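Budget for the Fingers First

Every spring I get asked to look over equipment requests from small labs and shops, and every spring the robot requests look the same. There is one big line for the arm, one smaller line for the computer, and a line near the bottom called "accessories" with a round number in it. The round number is almost always wrong.

I think we buy in the wrong order. We pick the expensive thing, get it approved, and then find out what we can afford to put on the end of it. I would like to see requests written the other way, starting from the part that touches the work.

Last year I sat in on planning for a project called Derklow, run by Marianna Michalski. She wanted to teach a machine ordinary tabletop jobs, such as picking up small objects and putting them back. Her first draft asked for two arms. Her second asked for no arms at all in the first year. It asked for hand-held grippers, a camera for each, spare fingers, and wages for the people who would hold them. I supported the second draft, and I would again.

Her reasoning was simple. A person with a gripper in hand can work at any table in the building. An arm has to be bolted down, fenced or supervised, and fed with power and floor space. If the gripper turns out to be the wrong shape, you change the gripper. If you have already bought the arm to suit it, you are stuck with both.

The parts themselves are plain. Two black blocks with screw holes in them, a mounting piece with a brass threaded insert, and a table to work on will not impress anyone walking through on a tour. I count that in their favor, as plain parts can be replaced by whoever is in the building that day.
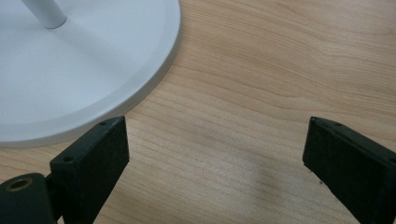 What the request should say

Start with wear. Fingers get scuffed and screws go missing. Threads in plastic strip, and a metal insert costs very little compared with reprinting a mount. Derklow's request listed 67 spare fingers for the year. Roland Dunmore, who reviewed it with me, thought that was padding and wanted it cut in half. I argued for leaving it alone, and we left it alone. A session that stops for want of a part still has to be paid for.

Next, put in the hours. Marianna asked for 210 hours of paid operator time before May and another 100 hours for checking the recordings. That second figure is the one people leave out. Somebody has to sit down and look at what was collected, and if the request doesn't pay for it, it gets done late and badly.

Furniture belongs in there too. I have seen a Trullden proposal with a very detailed vision system and no tables. A lamp, a work surface and a shelf are cheap, but they have to come out of some account, and it is better to know which one.

The case for buying the arm now

Mervyn Birkett disagrees with me on most of this, and he has a fair point. Money for big equipment often comes once. If you don't ask for the arm this year, there may be no line to ask under next year. He has watched groups spend carefully on small things and then get told that they had clearly managed without the large one.

I don't have a good answer to that, except that it is a fault in how we approve money. A request ought to be allowed to say "small parts this year, arm next year, if the first year shows we need it," and be judged as one plan. Ashley Bunting tried this wording at Nustura and got it through on the second attempt. It took a longer cover letter and one unpleasant meeting.

What I would not do is buy the arm early and leave it in the crate while the budget for fingers, mounts and labor runs dry. I have walked past that crate in more than one building.

If you are writing a request this season, move the accessories line to the top of the page and break it out item by item. Get a price for each one. Then see how much is left for the arm.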